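Thread on moving my mother out of her house in Westen and into a two-room apartment in Navetport. I took notes as I went, so I'm posting them for anyone about to do the same.

1/ She was in that house for 20 years. I gave myself 15 days to clear it. That was enough, barely, and only after my cousin Takumi Wada took a week off work.

2/ Start with paper. I left it for last and regretted it. She had utility bills going back to the first winter, all in the same hall closet as the deed and her insurance. I had to open every envelope.

3/ Measure the new place before you promise anyone they can keep anything. The dining table seated eight. The new kitchen fits a table for two. We had that conversation on a bad afternoon and I should have had the numbers with me.

4/ For the small stuff I set a rule: if it goes in a drawer, it gets sorted into a basket first. Keys, batteries, sewing things, stamps. One basket to keep, one to give away. Mom could do this part sitting down, and she did most of it.

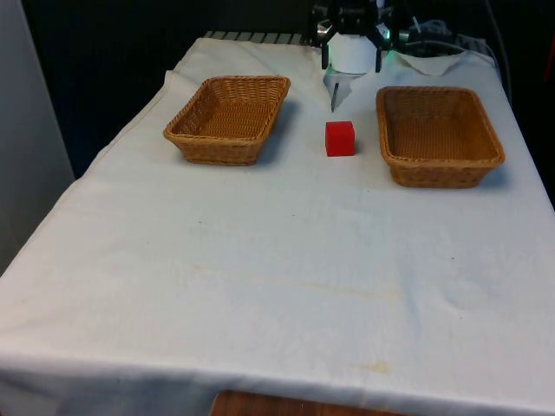 Two wicker baskets on a white cloth. Shallow ones are easier to see into than boxes.

5/ Do not sort photos during the move. Box them, label the box, close it. We lost a whole evening to one album.

6/ Movers. I got quotes from Mollach and Abubakari. Mollach came in lower but charged extra for stairs, and her building has two flights. Ask about stairs, parking and the piano if there is one. We didn't have a piano. We did have a chest freezer, and that counted as a special item.

7/ Label boxes on the side, never the top. Once they're stacked the top is no use to you. I wrote the room, then a number. Final count was 137 boxes, and she'd told me she didn't own much.
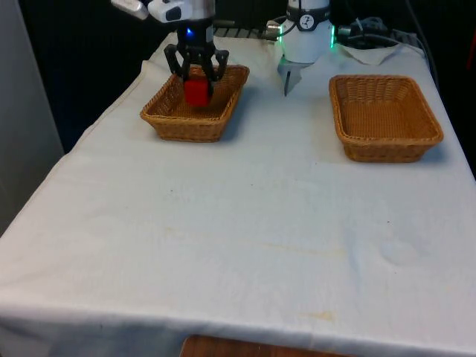
8/ Books were the hardest to give away. The library in Westen only takes donations in February. The used bookstore wanted cookbooks and nothing else. The rest went to the senior center, which sent a van.

9/ Change the address early. Pharmacy first, then bank, then everything else. Her prescription refill went to the old house and I drove back for it at 7 in the morning.

10/ Set up the bedroom before any other room. Bed made, lamp plugged in, clock where she can see it. The kitchen can wait a day -- we had sandwiches.

11/ Some things she wanted back. A colander, a blue raincoat, the step stool. I'd kept the give-away boxes in my garage for 2 weeks, so I could still get at them. I'd do that again and maybe hold them longer.

12/ She's been there a month now. She says the radiator is loud and the neighbor is fine. I still have four boxes marked "hall closet" to go through.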